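折りもの机のコツ帖　紙も布も、角が合うと楽しい！

2018年5月14日（月）更新

折るのが好きです。紙ナプキンも、薄いフェルトも、包装紙の残りも、とりあえず四角に切って半分に折ってみたくなります。台所の引き出しに敷く紙、テーブルに立てる三角の飾り、ボタンを入れておく小さな包み。どれも元は四角い一枚で、道具もほとんどいりません。

もともとはFlornenhamの集まりで、プレシャス・セレ（Precious Cele）さんに紙ナプキンの折り方を教わったのがきっかけでした。セレさんは手が速いのに、角を合わせるところだけ急にゆっくりになるんです。まねしてみたら、私の折りものも見違えました。それ以来、気づいたことをノートに書きつけていて、その中から家で役に立っているものをまとめ直したのがこのページです。

下準備、折り方、机の上の片づけ、しまい方の順に書いていますが、好きなところから読んでください。

まずは四角をきちんと

折る前の四角がゆがんでいると、あとでどんなにがんばっても角が合いません。私はこれを認めるまでにずいぶんかかりました（折り方が下手なのだとばかり思っていた！）。

いつも使うのは一辺20センチの正方形です。テーブル飾りにも小物包みにもちょうどよく、両手の中に収まります。初めての人が小さい紙で練習しているのをよく見ますが、小さいほどずれが目立つので、まずは少し大きめで。慣れてから小さくしていくほうが、ずっと気楽です。

四角かどうかを確かめるには、対角線で軽く合わせてみます。しっかり折らず、角と角を寄せて、端がそろうかどうかを見るだけ。ずれていたら、はみ出したほうを定規に当てて切りそろえます。2ミリくらいなら気にしない、という人もいます。でも、もう一度半分にしたときにまた気になってくるので、私は切ります。切ったほうが絶対に気持ちがいいです。

布の場合は、切る前に一度アイロンを。しわの入ったまま切ると、伸ばしたときに辺が波打ちます。フェルトはほつれにくくて扱いやすいのですが、はさみをちょこちょこ動かすと縁ががたがたになるので、刃を長く使って、すーっと。切っている途中で布を持ち上げないのもコツです。布は机に寝かせたまま、自分のほうが回り込みます。

紙を選ぶなら、片面だけ色のついたものより、両面とも同じ色のほうが飾りには便利です。折り返したところに白が出ないので、仕上がりがすっきりします。オレンジや赤のような強い色だと、折った面ごとに明るさが変わって、それだけで立体に見えてくるのも楽しいところ。白や薄い灰色の台の上に置くと、色がぱっと映えます。

三角は、両手で、端から

三角折りは簡単そうでいて、布だと意外に難しいものです。片手で押さえて片手で引く、というやり方をすると、引いたほうの角だけが伸びてしまいます。

おすすめは、いったん机から持ち上げて、両側から持つ方法です。左右の手で端をつまみ、とがった先を下に垂らして、重さで自然にまっすぐになるのを待ちます。引っぱらないこと！　両方の手の高さをそろえて、先が真ん中に来たら、そのまま静かに下ろします。

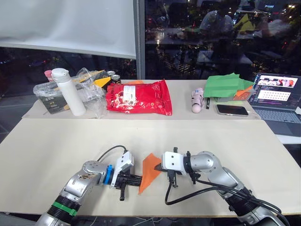 下ろすときは先のほうから机につけて、それから手元側を寝かせます。逆にすると空気が入って、真ん中がふくらんでしまうんですね。ふくらんだら直そうとせず、もう一度持ち上げてやり直したほうが早いです。私は気が短いので、つい手のひらでばんばん押さえてしまうのですが、そうするとたいてい変なところに折りぐせがつきます。

紙の三角なら、机に置いたままで大丈夫。手前の角を奥の角に重ねて、先端を人差し指で押さえ、反対の手で折り山の真ん中をちょんと押します。真ん中が決まったら、左へ、右へ、と外に向かって指をすべらせます。端から端へ一気にすべらせるより、真ん中から左右に分けたほうが、ずれがたまりません。

折り山をきりっとさせたいときは、へらを使います。私が持っているのはGradikという名前の入った古いへらで、縁が丸くなっていて、紙の表面をこすってもてかりが出ません。へらがなければ、木のスプーンの背でもいいですよ。つめでしごくのは、色の濃い紙だと跡が光るのでやめておきます。

布に折り目をつけるときは、こすらずに押します。温かいアイロンを持ち上げては置き、持ち上げては置き。化学繊維のフェルトは熱に弱いものがあるので、はぎれで試してからにしてください。私はこれで一枚、見事に縮ませました。

作業の場所は手前、もちものは奥

さて、机の話です。私はこれが一番好きな話題かもしれません。

折りものに必要な広さは、思っているよりずっと小さくてすみます。ただし、その小さな場所のまわりに、手とひじが動ける余裕がないといけません。折っている途中でひじがコップに当たる、あのひやっとする感じ、みなさんも覚えがあるでしょう。

そこで、机の奥にもう一段、低い台を足します。板を一枚、箱か何かの上に渡すだけでかまいません。飲み物も、おやつも、電話も、全部その上へ引っ越し。手前は折るためだけの場所にします。段があると、紙がすべっていっても奥のものの下にもぐり込まないし、ペンがころがってくることも減ります。

台に使う板は、作業する机と近い色にするのがおすすめです。机が淡いベージュなら、板も淡い色に。背景がうるさくないと、紙の縁がよく見えて、角を合わせるのが楽になります。逆に、木目のはっきりした板や、模様のテーブルクロスの上だと、細い線がちらちらして目が疲れます。白い画用紙を敷くだけでもずいぶん違います！

板の高さは、座ったまま手を伸ばして物が取れるくらいで十分。高くしすぎると、取るたびに腰を浮かすことになって、結局また手前に物を置きはじめます（経験者です）。
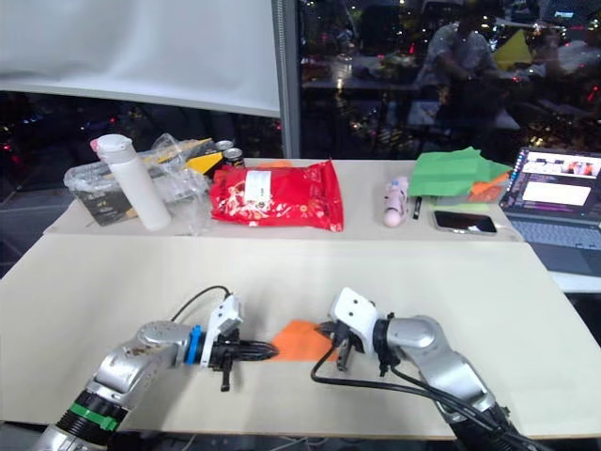
奥の台に置くものにも、並べ方のコツがあります。よく手に取るものは右か左の端、あまり触らないものは真ん中。背の高いものと平たいものを分けておくと、さっと見渡せます。写真の並びだと、白いボトルや缶が左のほう、赤い大きなお菓子の袋が真ん中、黒いペンとスマートフォンは右のほうです。オレンジ色の四角い一枚は手前の机に平らに広げてあって、飲み物とは台が分かれています。この分かれ方が大事で、同じ面に並べてしまうと、缶についた水滴がいつのまにか紙の下に回り込んでくるんです。

お菓子の袋については、ひとこと言わせてください。食べながら折るのは楽しい。とても楽しい。でも油のついた指で触った紙は、あとからしみが浮いてきます。どうしても食べたいときは、お箸です。うちではもう当たり前の光景になりました。ぬれ布巾を小皿にのせて台の端に置いておくのも便利ですが、指を拭いたあと、乾いた布でもう一度拭くのを忘れずに。湿った指で薄い紙を触ると、そこだけぼこっと波打ちます。

ビニール袋や包装の透明な袋も、気をつけたいもののひとつです。軽いのでちょっとした風で手前に飛んできますし、静電気で紙がくっつきます。使うあてがあるなら、空気を抜いて細くたたみ、結んでおきましょう。使うあてがないなら、その場でごみ箱へ。作業が終わってから、と思っていると、次に机に座ったときもまだそこにあります。

置いたあとの「しわ読み」

布やフェルトを広げたとき、すぐ折りはじめずに、少し斜めから眺めてみてください。折りぐせのあるところには、うっすらと影ができます。私は勝手に「しわ読み」と呼んでいます。

影が斜めに一本通っていたら、それは前に三角に折ったときのくせです。今度も三角に折るなら、その線をそのまま使えばいいし、四角にたたみたいなら、先に消しておきます。消すには裏返して、手のひらをそっとのせ、影に対して直角の向きになでます。影に沿ってなでると、かえって山が立ってしまうことが多いです。

縁が少しけばだっているときは、先の細いはさみで飛び出したところだけを切ります。切りすぎると形が変わるので、ほんの少しずつ。ガムテープでぺたぺたするのは、縁の繊維を引き出してしまうのでおすすめしません。

つまむ場所も大切です。角をつまむとそこばかりが伸びるので、角より少し内側の、縁に近いところを持ちます。指先だけで軽く、布の厚みを感じるくらいの力で。ピンセットを使う人は、先が平らなものがいいですね。とがったものだと、フェルトに小さな穴があきます。

平らな机の上で、ぺたっと寝ている布の端をつまむのは、けっこうやりにくいものです。そんなときは縁のほうから中央に向かって、指の腹で軽く寄せます。小さな山ができるので、その山をつまめば簡単に持ち上がります。お年寄りにも小さな子にも、この方法が好評でした。

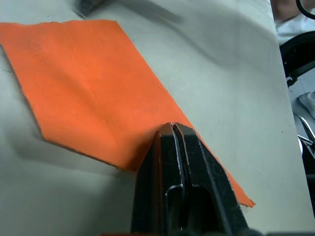

立たせる折りもの

平らに折れるようになったら、次は立たせてみましょう！　テーブルの上に立つと、ただの紙がいきなり飾りになります。

一番簡単なのは、縦に一本だけ折り目をつけて、びょうぶのように立てるものです。折り目を境に、片側を高く、もう片側を低くしておくと、形に動きが出ます。上の辺を斜めにして、先をとがらせると、山みたいでかわいいですよ。

倒れるときは、次のところを見直します。

下の辺がまっすぐか。ここがゆがんでいると、どうやっても立ちません。机に立ててみて、すき間から光が見えたら、下の辺を切り直します。

開き具合はどうか。閉じすぎると前後に倒れ、開きすぎると一枚の板のようになって、やっぱり倒れます。本を半分ほど開いたくらいから始めて、少しずつ動かしてみてください。

紙の厚みは足りているか。折り紙の薄さだと、背の高いものはしんどいです。画用紙や薄いカードのような、こしのある紙を選びましょう。

私がよく使うのはVan der Lindenという小さな紙屋さんの色画用紙で、200枚の束で買って、切れ端まで使いきります。たくさんあると失敗が怖くなくなるのが、なんといってもいいところ。切れ端はしおりにしたり、引き出しの仕切りにしたり、いくらでも行き先があります。

厚い紙を折るときは、折る前に筋をつけます。定規を当てて、インクの出なくなったボールペンで一本、すっと線を引くだけ。力はいりません。筋をつけた面が折り目の内側でも外側でもかまわない、という人もいますが、私は谷になる側につけます。外側につけると、紙によっては表面が割れて、白い筋が見えてしまいました。

筋をつけたら、いきなり机に倒さず、両手で持って少しだけ曲げてみます。線に沿って素直に曲がるかどうかを感じてから、最後まで折る。筋のないところで曲がりそうになったら、線をもう一度なぞります。

立てたあとで角度を変えたいときは、上の先を触らないように。とがったところは弱くて、すぐにお辞儀をしてしまいます。低いほうの面の下寄りを、指先で外からそっと押すと、全体がきれいに回ります。押しながらもう片方の面に手を添えてやれば、まず倒れません。

窓のそばに置くなら、折り目を光のほうへ向けるか、少しずらすかで、ずいぶん表情が変わります。片面が明るく、もう片面が落ち着いた色になる角度を探して、くるくる回してみてください。私はこれを始めると、お茶が冷めるまでやめられません。

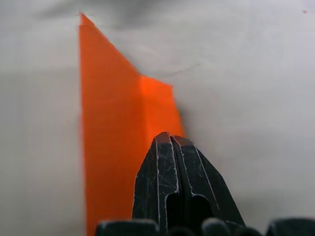

紙に一度ついてしまった余計な折り目は、消せますか。

完全には消えませんが、目立たなくはできます。裏から当て紙をして、低い温度のアイロンを軽く押し当て、冷めるまで重い本の下に置いてください。濃い色の紙は線が残りやすいので、その線を次の作品の折り目に使ってしまうのも手です。

しまい方、あれこれ

折ったものをしまうのも、また楽しみのひとつです。

三角の飾りは、開かずに、同じ向きに重ねて薄い箱へ。とがった先を全部同じほうへそろえておくと、引き出したときに先がひっかかりません。違う色を重ねるときは、あいだに白い紙をはさみます。二月に赤と白をそのまま重ねてしまって、白のほうがうっすら桃色になったことがありました。それはそれできれいでしたが、狙ってやったわけではないので。

立てる飾りは、折り目で閉じて本のように並べます。箱は手芸店のBilaで300円で買った紙箱を使っています。ふたが浅くて、開けたときに中の色がすぐ見えるのがうれしい箱です。側面に切れ端を貼っておけば、見出しの代わりになります。

まだ折っていない紙は、平らに置くのが一番です。立てておくと、下のほうから少しずつ反ってきます。色ごとに分け、よく使う色を上に。四隅がめくれてくるようなら、同じ大きさの厚紙を上に一枚のせておきます。束の角をそろえるときは、両手ではさんで、机に軽くとんとん。力を入れると、角がつぶれてしまいます。

フェルトや布は、たたまずに巻きます。ラップの芯に巻いて、ひもで軽く結ぶだけ。折りぐせがつかないので、次に使うときの「しわ読み」がほとんどいらなくなります。面倒な日は、そのまま椅子の背にかけておくこともあります。一晩くらいなら大丈夫です。

はさみとへらとペンは、一緒の缶に立てておきます。空き缶を使うときは、切り口を内側に折り込んだうえで、厚手のテープをぐるりと巻いてください。缶の底に残ったフェルトを丸く切って敷くと、ペンを入れたときの、あのかちんという音がしなくなります。はぎれの使い道としては、かなり気に入っています！

おまけ　残った細長い紙で

切りそろえたあとの細い紙は、編むとコースターになります。縦に並べた紙の片端をテープで留めて、横から一本ずつくぐらせるだけ。最後に裏を薄い紙で留めます。オレンジと緑の組み合わせが、わが家では今とても人気です。水には弱いので、冷たい飲み物の下には向きません。花びんの下も、水をこぼさない自信のある人だけにしてください。

次のページでは、同じ四角から作るお箸の袋を書く予定です。角を合わせる練習を、それまでにぜひ。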